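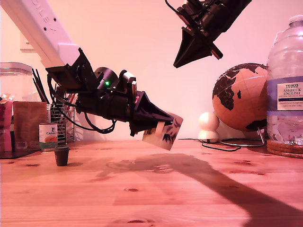

15 July 2023

Dye notebook, indigo again. I wasn't going to come in on a Saturday but the vat was left in a mood on Thursday and I wanted to see if it had sorted itself out overnight. It had, sort of. Coppery skin on top, decent bit of flower in the middle, liquor underneath a murky yellow-green with more green than yellow. So reduced, but not properly. I gave it a spoonful of fructose and a slow stir (no splashing, I have learnt) and put the lid back on for an hour with the heater at 39.

While that was going on I scoured the Disdale yarn, which was filthy. It looks clean on the cone and then the water goes the colour of weak tea. Two goes with soda ash and it was still coming off a bit, so I gave it a third and called that enough. The Grovard cotton only wanted one. Rosalind Haverford swears the Disdale takes a deeper blue once it's clean and I think she's right, but it does eat up the morning!

Vat at lunchtime: much happier. Clear yellow-green, and a jam jar of it went blue from the top down while I ate my sandwich. pH a touch high by the strips, but the strips have been in the damp cupboard since May so I don't trust them much. New ones wanted.

Dips, all wetted out first:

Disdale skein A, one dip, pale and a bit streaky near the tie. I'd tied it too tight, same as last time, same as the time before.
Disdale skein B, 2 dips, lovely mid blue, even all the way round.
Disdale skein C, 3 dips, darker again but not by as much as I'd hoped. I should have let it air for longer in between.
Grovard square, 3 dips, good solid colour, small pale patch where it was folded over on itself.

I also had a go with the rice paste resist, using the leaf stencil from the Ondel set. The paste was too runny. I knew it was too runny when I put it on and carried on anyway, and the edges have crept so that the leaves look more like thumbs. Next batch needs more bran and less water, and it needs to dry overnight, none of this business with the hairdryer. If anybody else wants the stencil it's back in the flat drawer, washed.

Rinsing: B and C bled more than I like. I gave them a dash of vinegar in the second rinse and that calmed them down. They're on the rack by the back door, please leave them be until they're bone dry, I want to do a proper rub test against a white rag and it means nothing if they're damp.

Things for next week. The vat wants a rest and then a bit of lime, not much. The good long spoon has a split in the handle and is holding blue in it, so don't use it for the madder. We are low on soda ash. The sample book needs B, C and the square stuck in with the dip counts written next to them, and I'd like to redo A with a looser tie so there's a fair single dip to compare against. Rosalind wants a length for the cushion covers and I've told her B is the blue, unless it fades in the window test, in which case it's C and she'll have to lump it.

Gloves had a hole in. Left hand is blue up to the wrist.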